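The Glossy Problem

At a school in Groven, the robotics club spent a spring learning how hard it is to pick up something shiny

The first thing you hear in the club room at Groven is a motor whine, and the second thing is somebody yelling "Let go, let go, let go!" at a robot arm. It has no idea it's being yelled at. It holds on until the program tells it to stop, and then the fingers open and five teenagers breathe out together.

They love this. I spent two afternoons with them and I came home wanting an arm of my own.

The club is getting ready for the Stiletstead Open, a student contest with a simple rulebook and a mean streak. Each team gets a tray of household objects it has never seen. The arm has to find each one, take hold of it and set it down inside a taped square. Drops cost points. Touching the arm with your hand costs a lot of points. Last year the Groven team did beautifully with sponges, blocks and a stuffed rabbit, then met a shiny toaster and scored nothing for the rest of the round.

"It was so smooth," says Lucie Petrenko, a junior and this year's team captain. "We'd trained on stuff with edges and colors. The toaster was like trying to grab a puddle."

So this season they went looking for trouble. Members raided closets and garages for anything black, slick or reflective, and they have been practicing on it ever since.
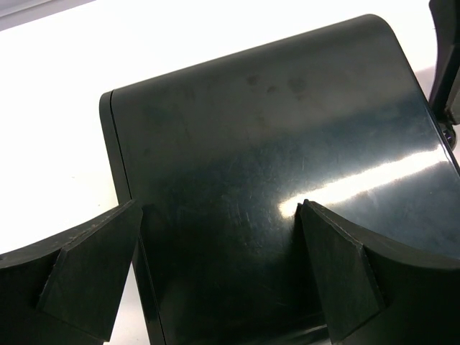
By Daranee Chantharasri
Wannasri Magazine, May 2020

A glossy black shell is a wonderful teacher. Put one on a bright white surface and the outline is easy enough, a big dark shape against all that light. The face is where things get tricky. A lamp overhead turns into a long white streak, and to a program hunting for edges, a streak can look a lot like an edge. Then the arm shifts a little and the streak slides somewhere else! Real edges don't do that, and the team has built its whole plan on that fact.

Krum Shehu wrote the part of the code that sorts them out. He is a sophomore who talks very fast and draws on whatever paper is closest (my notebook has three of his diagrams in it now). The arm looks once, moves a little to the side, and looks again. Anything that stays put on the object gets trusted. Anything that wanders gets marked as a reflection and ignored.

"Scratches are great," he told me. "Scratches, smudges, a seam, all of that stays where it is. I used to wipe everything down before practice and then I quit doing it. A dirty object is way easier."

The wrist camera sees what the fingers are about to do, from close up, and the students have gotten very good at reading its view. I watched Lucie stare at the monitor for maybe ten seconds with both black fingers open over the shell. She decided the object was tilted too far for a straight grab, and she had the wrist turned before I had even worked out which corner I was looking at.

Grip is the other half of it. The fingers are scuffed along their ridges from a season of hard use, and the team argues constantly about how much squeeze is enough. Wichai Boonyarit keeps the log, a fat binder that records every attempt along with the object, the angle, the lighting and what went wrong. On my second visit he wrote down attempt 2702. His handwriting was still neat.

The binder settles arguments. When half the club wanted new finger pads and the other half wanted slower approaches, Wichai went back through the pages and found that most of the slips came in the last bit of travel, when the arm was still moving too fast. They slowed it down. The pads are still in their packet.

Their coach, Sakda Ongart, teaches shop and says very little during practice, though you can see him wanting to. He started the club with a secondhand Bakier arm and a handful of kids. There are 22 members now, and on busy days they sign up for time with the arm and do homework on the floor while they wait.

"I could tell them to turn the lamp off," he said to me, grinning. "But the contest hall has lamps."

The last run I saw was a hard one — lights full on, an object lying crooked, and Krum forbidden to touch the keyboard. The arm looked, slid over, looked again. It came down slowly, closed, and lifted. Somebody shrieked. It carried the thing across to the taped square and set it down with one corner over the line, and Wichai, reaching for his pen, wanted to know whether that counted.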